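I've read the book first and seen the movie second for most of my life, and for years all I got out of it was being the annoying person whispering "that's not how it went" in the dark. Then Fatima Igwe talked me into doing a proper read-then-watch for *Kallik*, and now I do it with every adaptation I care about. It's so much more fun! So this is how I set one up.

**1. Start the book early enough.** Take the page count, divide by the days you have, and add a cushion. *The Hovgate Winter* is 682 pages, and I gave myself all of November, which came to a bit over 20 pages a day with Thanksgiving mostly taking care of itself (it did not take care of itself, I read 90 pages on the last Monday).

**2. Pick your scenes while you read.** I choose 10, no more. Not the "best" ones, just the ones I'd be sad to lose. For each I jot down the page number, who's in it, and one line on why I like it. Index cards are great for this, but the back of a receipt has worked too.

**3. Stop reading about the movie.** Casting news is fine. Trailers are where I draw the line, and I'll admit I've broken this one twice.

**4. Leave a gap.** Finish the book at least a week before you watch. If the last chapter is too fresh you'll spend two hours checking dialogue.
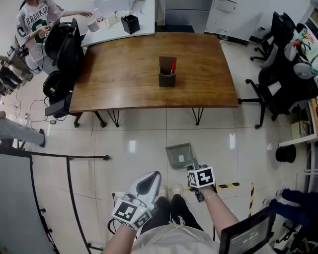
**Filed under: Books to Film**

**5. Watch it once with no notes.** I mean it, put the cards in another room. The first time I tried this was with *Lehtinen*, and I missed the whole harbor sequence because I was hunting for page 212. Just watch the movie and eat your popcorn.

**6. Get the cards out afterward.** Go through your scenes and mark each one kept, changed, or gone. With *Hovgate* I had 7 kept or changed and three gone, and one of the missing ones was the sledding chapter, which I'm still a little mad about. The "changed" pile is where the good conversations are, so spend your time there. Ask what the new version does that the page couldn't.

**7. Reread one scene.** Only one! Pick the biggest change and go back to the chapter that night or the next day. I nearly always notice something I skated past the first time.

If you're doing this with kids, cut it down to three scenes and let them draw the cards. Shorter books work better too. *Narneo* takes a weekend, and the movie is under two hours.

Next up for me is the second *Kallik* book, and Fatima already has a head start.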